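Categories: Field Methods / Site Inspection Records
Shares 6 | Comments 2

PRE-SESSION INSPECTION CHECKLIST: HAND-HELD GRIPPER, CLOTH HANDLING
Site: Naltham
Date: 13/03/2023
Inspector: Csenge Erdős
Reviewed by: Themba Mkhize

Section A. Tool

A1. Finger knobs present, both fingers: Satisfactory
A2. Finger travel, full open to full close: Satisfactory
A3. Grip on soft goods: Satisfactory
Comment: The cloth is to be taken from a bunched state and not laid flat beforehand. The method compares grasps on unfolded and crumpled fabric, and flattening would void the trial.

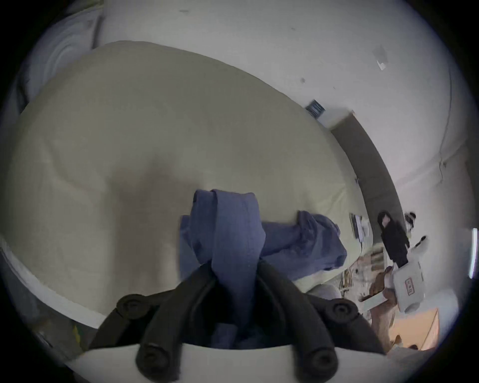 Item A3. Blue cloth held between the fingers, cream sheet behind.

A4. Wrist strain reported by operator: None
Comment: Operators are to rest after 64 grasps. Hae-won Kong has asked that rest times be entered on the Drollilau log.

Section B. Work area

B1. Sheet secured against slipping: Action required
Comment: Creases in the sheet may be picked up along with the cloth. Smooth and re-tuck between trials.
B2. Walkways clear of loose items: Action required
Comment: Items on the floor past the sheet to be moved before the next session.
B3. Persons within the field of view recorded on the session sheet: Satisfactory 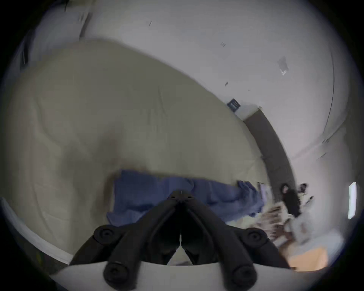 Item B1. Blue cloth on the beige sheet; creases noted.

Section C. Records

C1. Failed grasps retained with successful ones: Satisfactory
C2. Storage sufficient for about 4000 grasps: Not checked
Comment: Referred to Benito Arrieta.

Outcome: Conditional pass. B1 and B2 to be re-inspected by Themba Mkhize.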